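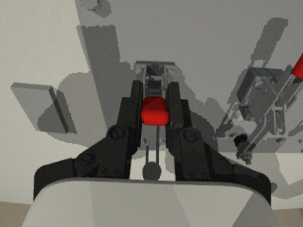 Search this blog Search

So Bilstead have a new striker, and we're all supposed to be excited. I've read the club's announcement twice now and I still can't find the part where he scores goals.

What they do tell us is that he ran more than anyone else in his last league, that he's "hungry," and that Murolero were sorry to see him go. Were they? They left him on the bench for most of the spring. A team that's sorry to lose a forward usually plays him first.

The number everyone keeps passing around is 18 goals. Fine. Go and look at when they came. A good chunk were in cup ties against part-time sides, and a few more were penalties. I watched the Gotico game in December, all of it, and he touched the ball in the box maybe twice. There were 790 people in the ground and I doubt many of them would remember him.

I'd love to be wrong. I was wrong about the goalkeeper. But we've heard this song before – a busy summer, a big photo with a scarf, and then by the first cold evening we're hitting long balls at a guy who'd like it on the ground.
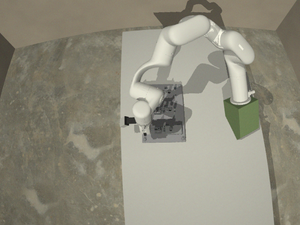 Zoltán Fülöp thinks I'm being unfair, and wrote to say that no forward would have scored in that Murolero side, with both wide players cutting inside and no one crossing. Give him 30 games with decent service, he says, and then complain.

Maybe. I'd ask where the decent service is coming from, as we sold our only left-footed winger and haven't replaced her – sorry, him. I had the women's team on while typing this, and they do have a winger.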